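Care of Bed Linen and Clothing in Shared Rooms

The following notes set out the practice I recommend for folding clothes where no proper table is available. They are based on the arrangement now in use at Drernau, where the bed serves as the folding surface. 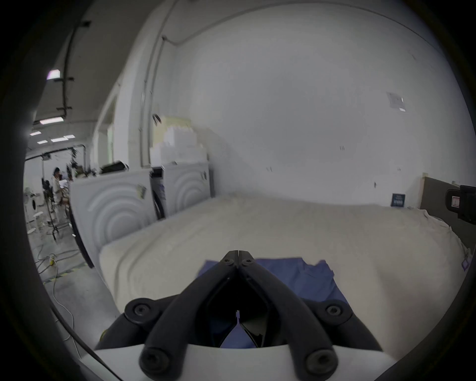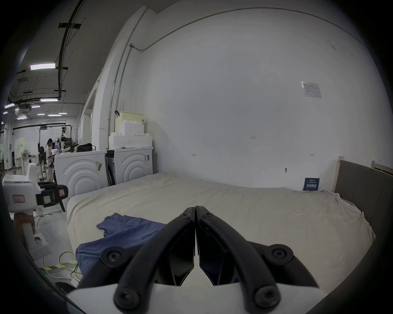
A blue garment on the off-white bed covering, Drernau

Posted by the Household Editor, Levchenko Domestic Notes

A bed makes a better folding surface than is generally supposed. It is wide enough to take a garment at full stretch, and a soft surface holds cloth in place while the sleeves are turned in. Its one serious fault is that it gives under the hand, so that a crease cannot be pressed as firmly as it can on a board.

The sheet should be pulled straight before work begins. Wrinkles underneath pass into thin cotton very readily, and readers who fold on an unmade bed will find the marks again when the clothes come out of the drawer. Pale bedding is to be preferred. Lint and loose threads show up on it at once, and a dark or blue item is easily told apart from its background.

Clothing should be laid front down, smoothed from the collar towards the hem, and folded lengthwise in 3. Heavy fabrics are better folded once only. Garments that have been left in a heap should be shaken out by the shoulders first. I no longer advise ironing everyday items at this stage, although I did so in an earlier post and several readers wrote to object.

Where the washing machines are in the same room as the bed, it is convenient to bring each load across directly and fold it within 30 minutes. The tops of the machines tend to collect bags, boxes and old packing material, and I would ask that these be looked over every Wednesday. Clean washing should not be set down among them.

Any notices belonging to the room may remain on the wall, provided that they are kept clear of the pillows.

A separate post on drawer liners, including the Nutero type, will appear in September. Correspondence about the Volura storage bags has been received and will be answered there.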